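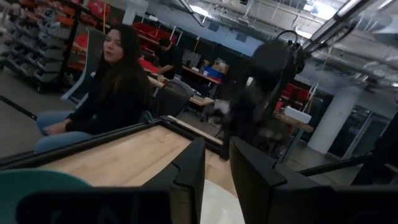
View from the wrist camera on arm one, looking over the table at arm two.

Wrist camera picture goes to mush when the other arm moves. Is it my light, my camera or my mount?

Posted by wobblyelbow, September 26, 2025

Hi all! First post after months of reading. I'm building a two-arm table at our shared shop, and I am having the best time of my life with it, so please forgive the length. The table has a wood top in a black metal frame, and both arms are black with two-finger grippers. I've been calling the whole thing Jalik because it needed a name on the shelf label.

Each arm has a little camera at the wrist looking out past the fingers. My problem is blur. In the picture at the top the frame, the shelves and the ceiling lights are fine for my purposes, but arm two has turned into a dark smear. I want to use the wrist view to line up a handoff, one arm passing a small block to the other, and I can't do that if the second gripper has no edges.

What I know so far:

The camera is on auto everything. I never touched the exposure because I couldn't find where to do it, and then in August I did find it and got scared of it.

It's worse in the evening. We have bright tubes overhead, but I'm not sure how much of that gets down to the table once I swing the wrist low.

The mount is a printed bracket on 3 screws. It used to be 4 but one hole cracked. It feels solid to my thumb, for whatever that's worth.

The fingers also take up a huge part of the bottom of the picture. I don't mind seeing the tips, I need those, but I'd like more table and less finger. Should I move the camera back, or tilt it down, or get a different lens? Jalik is supposed to be ready to show the beginners' group and I would love for the handoff to work at least once while they're watching!

Thanks in advance, this place is great.

Mereana Partington

Welcome, and what a fun build! I did a pair of arms on a bench last year and fought with exactly this, so let me save you a few evenings.

Look at what is sharp and what isn't. If your bracket were shaking, the whole picture would smear together: shelves, table edge, fingers, everything. You've got wood grain you can make out on the table and a smeared arm behind it. So I'd leave the bracket alone for now (do fix that cracked hole someday) and go after exposure time. The camera is holding each picture open long enough for arm two to travel, and auto exposure will happily do that any time it thinks the room is dim. Two big black fingers and a black arm filling the view may well be pushing it to think so.

What I'd do, in this order:

Turn off auto exposure. It won't hurt anything, I promise, and you can always turn it back on. Set it by hand to 1/800 of a second and look at the picture. It will be too dark. Good! Now you know how much light you're missing.

Add light at the table. I clamped a plain desk lamp to each end of my frame, aimed at the wood and not at the cameras. You have that nice black lip on the metal frame to clamp to, if there's enough of it to grab.

Bring the gain up only after the light is in. Gain gives you speckles, and speckles confuse edge finding nearly as much as blur does.

Then slow the arm. I know, it's a bit sad. But for a handoff you only need it slow for the last little stretch. Mine flies over, drops to a crawl, and takes the block, and people cheer anyway.

On the fingers: tilt first. Tilting costs you nothing and you can shim it with folded card until you like it. You'll lose the ceiling and the far end of the shop, which you don't need, and gain table. Moving the camera back shows you more table, but more wrist as well. I went through a wide lens too and ended up taking it off, the corners bent so badly that my blocks looked like bananas.

One more thing, put a strip of light tape on the sides of arm two's fingers. Black on a black curtain is a hard thing for any camera, and you've got a big black curtain back there. I used pale yellow and it made an enormous difference. Please post again when the handoff works, I want to hear about it!

gluestick566

get a better camera. I had a Tidari one and it was ok. Rowbotham board works with it if you have the newer one, not sure about the old one

tallpaul_v

Agree with Mereana on nearly all of it, though I'd slow the arm before buying lamps, as it's a one-line change and you can test it tonight.

Another thing to check is whether you need the picture while the arm is moving at all. When I built mine at the Vorncombe shop I had it drive to the meeting spot, stop, wait half a second for the wobble to die out, and only then grab a picture. Blur gone, same cheap camera, no new lights. The handoff looks a little robotic but, well.

Do watch the cable loop over the top joint of arm two. Run the wrist all the way around by hand with the power off and make sure the loop doesn't go tight anywhere. I pulled a connector clean out that way, right in the middle of a run I was very proud of.

wobblyelbow

Oh this is all so good, thank you! I did the stop-and-wait version first and I can see finger edges! Tape and lamps next. I left the exposure for tomorrow when I'm feeling braver. The cable loop does go tight at one end of the swing, so I'm redoing that before anything else moves.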